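Flamness folding craft table, six months in

I bought the Flamness in January after my sister-in-law got tired of me cutting fabric on her dining table (fair enough, I'd put a rotary blade through the cloth!). It was $218 with shipping and came in one flat box that I could just about drag up the stairs by myself.

Setup took me 12 minutes, and most of that was spent peeling off tape. The legs swing out and click, and then there are two little latches underneath that you have to push with your thumb until they snap. Mine were stiff for the first few weeks. They've loosened up since, though the left one still pinches if I'm careless.

So, the height. This is what I paid for and I love it. I'm five foot nine and my back used to be wrecked after one pattern. On the top setting I can cut for a whole afternoon and still want to cook dinner. My friend Naa Ankrah is a good bit shorter and she drops it two notches when she comes over to quilt, no complaints from her either.

It does wobble a bit with a sewing machine running at full speed. For hand work or cutting it's fine, but I moved my machine back to the old desk after a week. I looked at the Drarkano too, and everyone says that one is rock solid, but it's $375 and doesn't fold, so that was that.
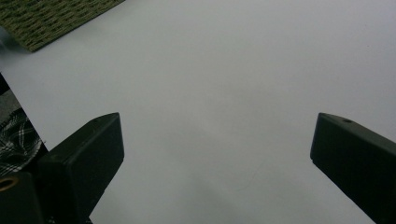 I do most of my pattern tracing at night now, after 9 or so, and the light in my sewing room is nothing special, just one ceiling fixture and a clip lamp. Pencil lines can vanish on me. A big plain white surface goes a little bluish and gray in patches, brighter on one side and dimmer toward the bottom, and a faint line gets lost in the dim bit. I switched to a soft 2B pencil and moved the lamp to my left, and that helped a lot.

Cleaning is easy, a damp cloth does it. Chalk comes right off. Fabric glue does not, so put something down first!

Would I buy it again? Yep, for cutting and tracing. If you need it mainly for a machine, save up for something heavier.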